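Flurkovex to launch overnight hand cream in August

Personal care company Flurkovex will add an overnight hand cream to its Arnine skincare line in August, the company said. The cream is the first hand product in the line, which until now has covered face and neck care only.

Arnine Night Hand Cream is made for people whose hands dry out from frequent washing. It contains glycerin, shea butter and oat extract and has no added fragrance. It will be sold in a 92-gram tube and in a 280-gram pump bottle meant for salons.

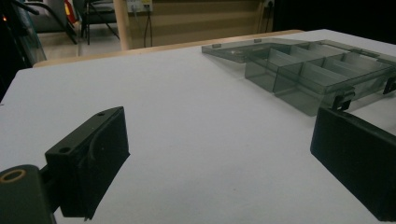

Work on the formula began at the company's site in Brusside, where 263 people took part in a four-week home use test. Testers applied the cream before bed and filled in a short diary each morning. The most common complaint about the early version was that it left marks on sheets and phones, so the amount of shea butter was cut and the test was repeated with part of the same group. A greasy film shows up quickly on a matte white tabletop, and the team asked testers to press a palm on a similar surface ten minutes after applying the cream and note what it left behind.

"People told us they liked how their hands felt in the morning but did not like the first half hour," said Noemi Cocco, product manager for Arnine. "We spent most of the second round on that half hour."

The tube has a flip cap in place of the screw cap used on other Arnine products. Testers found screw caps hard to close with cream on their fingers.
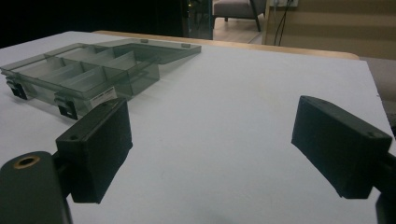 White tabletop at Brusside.

The cream will go on sale first at 500 pharmacies and through the Mazza chain of beauty stores. Online orders open the same month. Salon customers can order the pump bottle through their usual Flurkovex representative.

Rebecca Amato, head of retail sales, said stores will receive tester tubes and shelf cards before the launch. A version for very cracked skin is in development, with no release date set.

About Flurkovex
Flurkovex makes skin and body care products for pharmacies, salons and specialty stores. Its brands include Arnine.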